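Home Our School Classes Visit Contact
Search this site Type a keyword Go

About Us

Updated in April by Hauwa Jibrin

Raltavico is a small baking school in Clondville, and we love what we do here! We teach bread, mostly, along with a fair bit of pastry and a rye class that has become a bit of an obsession for everyone who takes it (me included). You don't need any experience to join us. Plenty of our students have never touched yeast before, and plenty more have been baking at home for years and want to get better at one stubborn thing.

The school began when Olanrewaju Bako and Adesuwa Ogundipe took over the old Aliyu bakery on Ukent Street. They kept the deck oven, the long benches and the name of the house loaf, which is still called the Aliyu and still gets baked every morning at 5. Olanrewaju teaches sourdough and will happily talk about flour until the lights go off. Adesuwa runs the pastry side, and her laminated dough class fills up faster than anything else on the schedule.

Classes are small and hands-on. You'll mix, shape and bake your own dough, and you'll take it all home, so bring a big bag! Between rises there's soup, coffee and a lot of talk about crumb. 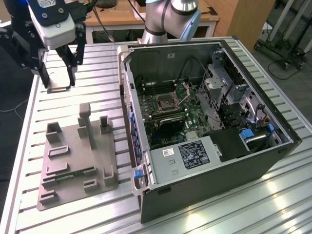

Who teaches here

Besides our two founders we have Rosaire Gauthier, who came to us from a village bakery and brought his rye starter along in a pickle jar. He's patient, funny, and very strict about salt. Kacper Grabowska looks after the evening beginners' course, which runs for three weeks and covers a plain white loaf, a seeded loaf and pizza dough. I handle bookings and teach the flatbread class whenever they'll let me near a bench.

Finding us

We're at 404 Ukent Street, through the green side door. The front door sticks in damp weather, so please knock if you've come that way. Street parking is free after 6, and the bus stops right across the road. If you'd like to look in before signing up, come by at 2 in the afternoon, when the second bake is out and there's usually something warm to try.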